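Zonarico Community Help
Visits and Open Days

What should our group expect at the Kaewkla open day demonstration?

Posted by Mayuree Rattanakul

I coordinate outings for an adult education program in Loltaldale, and we have been offered places at the robotics open day at the Kaewkla center on a Monday in April. The program lists a session called "Household Tasks: Wardrobe," but it does not state how long the session lasts, whether visitors may stand near the arm, or whether we may bring items of our own for it to handle. Several members of our group have limited English and one uses a wheelchair. I would be grateful for guidance from anyone who has attended or helped to run the event.

2 replies

Ekkachai Thepsuriya

I assist with visitor reception at the center and can answer most of these points. The wardrobe session lasts 20 minutes and is repeated through the morning. The first part is a short talk on how the arm is guided toward hanging cloth, and the remainder is given over to the work itself. The wardrobe stands with both doors open, so the hanging items and the arm can be viewed together. Cloth is a demanding material for a gripper, as its folds change shape whenever it is touched, and visitors should expect slow movements and repeated attempts.

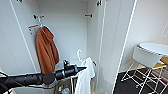

Arrangements for groups

1. Registration. Groups must register at the front desk before 9:30 a.m. The hall admits no more than 93 visitors at one time, and groups are called in order of registration.

2. Viewing distance. Visitors remain behind the floor line while the arm is powered. Wheelchair users are invited to the front row and should inform the desk on arrival.

3. Personal items. Visitors may not hand clothing or other belongings to the operators. Only the items prepared for the session are used.

4. Language. Printed notes in Thai and English are available at the desk. An interpreter may be requested in writing one week ahead.

5. Photography. Still photographs are permitted without flash.

Questions are taken at the end of each session. The operators will not discuss prices or delivery dates.

Eledach visitor

We went last year and enjoyed it. Parking fills up early, so take the bus if you can. I believe our session ran longer than 20 minutes, but we had a great many questions. There was coffee in the lobby. I do not recall whether lunch was provided.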